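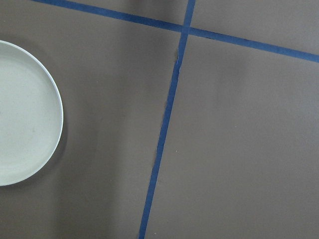
So the second half of the trip! If you read my last post you know we spent the first part in the city eating far too much rye bread, and by Friday I was more than ready to get in a car and go look at some trees. We picked up the rental a little after nine (a tiny hatchback with a clutch that hated me personally) and headed for the coast with no plan except a bed booked in Bitusitz for 2 nights.

I'd never heard of Bitusitz before I started looking at maps in April. It's a small town at the end of a long, straight road through pine forest, and according to the sign as you drive in, 1,531 people live there. It has one grocery store, one church, a harbor with more gulls than boats, and a beach that goes on forever in both directions. I loved it right away. My husband needed about an hour and a coffee.

We stayed at Lapiņa, a guesthouse two streets back from the water. There are six rooms and ours was up under the roof, with a slanted ceiling that I hit my head on every single morning. The bed was great, the shower was hot, and the window opened wide enough that you could hear the sea at night. Breakfast is included and served from eight, and if you come down at half past nine like we did on the first day, the pancakes are gone. Learn from me!

The guesthouse is run by Kristaps Kalniņš, who grew up in town and will draw on your map until you can't read the street names anymore. He sent us to walk the Jerano trail, and I'm so glad he did. You park by the old railroad station, cross the tracks, and then it's soft sandy path the whole way with blueberry bushes on both sides (not ripe yet, sadly). It took us three hours with a long stop for sandwiches. There's a wooden lookout tower near the far end. I went up. I don't love heights and the steps are the kind you can see through, so I spent most of my time at the top holding the rail and saying "very nice" through my teeth. But the view really is very nice! Forest, then dunes, then flat silver water.

One note on shoes: I wore regular sneakers and had half the beach in them by lunch. Sandals or proper hiking boots would both have been better.

For dinner we went to Farodgate, down at the harbor, and then we went back the next night too. It's a smokehouse with a few tables inside and some benches out on the dock. The menu is whatever fish they have, plus potatoes with dill, plus a cucumber salad I've been trying to copy at home with no luck so far. (More sugar than you think? Less vinegar? If you know, please tell me.) Bring cash, the card machine was down both times we were there, and the nearest ATM is all the way back at the grocery store. I know this because I ran there in the rain while my fish got cold.

The rain was pretty much our whole Saturday, come to think of it. We'd wanted to rent bikes and ride up to the lighthouse, and the man at the rental place just looked at the sky and then at us and shook his head. So we played cards in the guesthouse kitchen, took a nap, and walked on the beach in our raincoats around five when it eased up. I found a piece of amber the size of a lentil. My husband says it's glass. It's amber.

We drove back Sunday the slow way, along the water, and stopped whenever there was a bakery. I'd do it all again with one more night so there's room for the lighthouse, and I'd pay the extra for an automatic.

Next post will be the packing list a few of you asked for, once I've finished the laundry. There's still sand in everything.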